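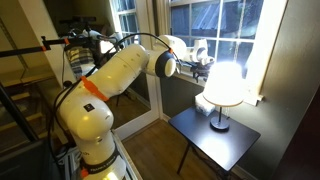

Figure 3. The arm at the side table with the lamp, by the window.

4.2 What changed for the room staff

The guest house Studska has 16 rooms, and before the trial every room was prepared by one person alone. Since January the evening round, which means lamps, tissue boxes and small objects on the tables, is shared between the staff and a robot arm. The lamp task (Figure 3) was chosen first by the staff themselves. They found it boring, and it made them walk through the whole house only to check the lights.

We held interviews with five employees and we also read the work diary which the housekeeping team keeps. In the diary we found 223 entries that speak about the robot. Of these, 116 are about waiting: the person has finished the bed, but the arm is still busy at the table. Bohumila Vrabec, the longest serving member of the team, told us that she did not mind the slow speed so much as the new order of work. Earlier she began always at the window and went towards the door. Now she begins with the bathroom, so that the arm has free space near the table.

The second change concerns responsibility. When a lampshade stood crooked, two employees corrected it by hand and did not write it down. One of them, Barry Dunmore, explained that he would do the same for any colleague. For the engineers this was a difficulty, as their records showed fewer errors than the rooms had. After a meeting on 16 October 2018 a short paper form was introduced, but it was filled in only irregularly.

The third change is smaller, but it was mentioned in almost every interview. Guests ask about the robot, and the employees must answer. Some liked this part of the day. Others said that they were not trained for it and that the talking time is not counted in their shift plan. The management agreed to add ten minutes per shift, and the effect of this is treated in Section 4.3.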